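Day one of working from home full time. I have a mug, a calendar with a lighthouse on it, and a manager in another time zone who signs off every message "Cheers, Reto Gisler", surname included, in case I've confused him with the other Retos.

Larkex closed our floor in October. We got an email with the subject line "Exciting changes to how we share space". The way we share it now is that they have it and we don't.

They gave each of us an allowance for a home office. $232. I looked up chairs. I looked up the kind of chair Reto has. I then looked up cushions.

Commute this morning was 2272 steps, by my watch. I live in a two-bedroom unit. I'd like it noted that I did not go outside.

Ngozi Briggs from payroll has a proper study with a door. She closes it at five and that's it, she's gone home. I asked what she does about lunch and she said she "goes out for it", meaning the kitchen.

I've read a lot of advice on this. Most of it says to get dressed as though for the office. I did that. At the office I wore the same grey jumper for four winters, so morale is where it was.

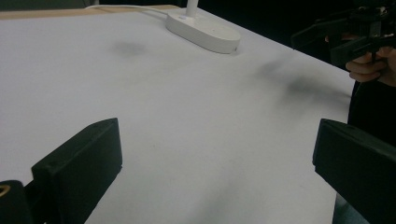
Second piece of advice: have a ritual to mark the end of the working day. Khurram Magsi walks around the block. Edgardo Bañez plays one song on the ukulele, and we know this because he starts it before he's left the meeting.

My ritual is shutting the laptop and then opening it again to check I sent the thing. I hadn't sent the thing.

Team catch-up today. Seven minutes of "can you hear me", followed by an icebreaker. What colour would you be? Khurram said beige and I've never respected anyone more.

We've moved to new scheduling software called Hiletti. It puts a "focus block" in your day and then pings you every ten minutes to ask how the focus is going.

Declined a Hiletti focus block. It has booked me a wellbeing chat about declining focus blocks.

Nghĩa Vũ upstairs has also gone remote. I know a great deal about his quarterly targets now. He's behind in the western region and someone called Pam is not helping.

Met Nghĩa at the bins and nearly said sorry to hear about the western region. Said "bit windy" instead. He agreed that it was.

Things I miss about the office: the good stapler, the bakery downstairs, complaining about the train. Things I don't miss: the train, the fridge, birthday cake at 10 am with everyone standing up.

Ngozi says the trick is to leave the house before you start. Walk to the corner, get a coffee, walk back, and you've commuted. Tried it. The coffee was $6.50, so I've got to work from home until I'm 80 to break even on the train fare.

Lost an argument with Larkex expenses. A cushion is apparently "soft furnishing" and comes out of a separate budget. The separate budget was for the office.

Update, 1/2/26: they've approved the cushion. It took three forms and a phone call. Reto rang personally to congratulate me and asked if I had two minutes. I did not have two minutes, I had a focus block, but I took the call.

It's a decent cushion.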